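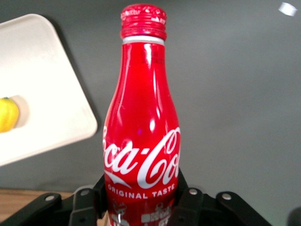
September, day four with the Serkley arm

Up before seven to let the demo unit in the front door again, by which I mean I carried the last two boxes up myself while the man from Nakbridge waited in his van with the heater on. The loan runs 20 days. After that I either pay them $3404 or I box it all up and pretend I never liked it.

The bottle was this morning's business. Red aluminum Coke, original taste, screw cap, shiny as a fire engine. The brochure promises "confident handling of everyday beverages," and I wanted to see some confidence. I will say this for the two black fingers: they had it upright, one on each side, down low around the base where I would never think to hold a bottle. I go for the neck, like a person at a party. The arm holds it like a man posing with a trophy he's been told not to drop.

The wrist camera is a $160 add-on. Of course it is. The basic kit ships without one and I can't imagine what you would do with it then, apart from own it. With the camera you get a fine close view of whatever is being held, which in my case meant a screen full of red and one long white streak of glare. The manual has a page on shiny objects. It advises me to "consider the lighting." I considered it. I moved the lamp twice and then went and made coffee.

The lemon on the white tray is tomorrow. I have low hopes and good insurance.

Jessie Chisholm called at lunch wanting to know whether she should get one for the Cairns place. I told her the cheaper package, the Ivier at $1535, has the same fingers and a shorter reach, and that she should wait until I've finished being annoyed. She asked how long that would take. I said 16 more days, which she wrote down.

Things to put in the review, before I forget:

Setup guide has two step sixes and they disagree.
Bolts on the gripper are right out in the open, so I can get a wrench on them. Good. More of that.
Power cord too short for any kitchen I've ever lived in.
Help line picked up on the second ring. Very pleasant young man. Had never heard of the product.

I should also be fair and say that I've caught myself saying "thank you" to it, out loud, once yesterday and once today. This isn't going in the review.

Evening. Tried to write the opening paragraph and got as far as the price. Had toast. The app wants to update before tomorrow and says it will take a few minutes, so I've plugged the laptop in and gone to bed.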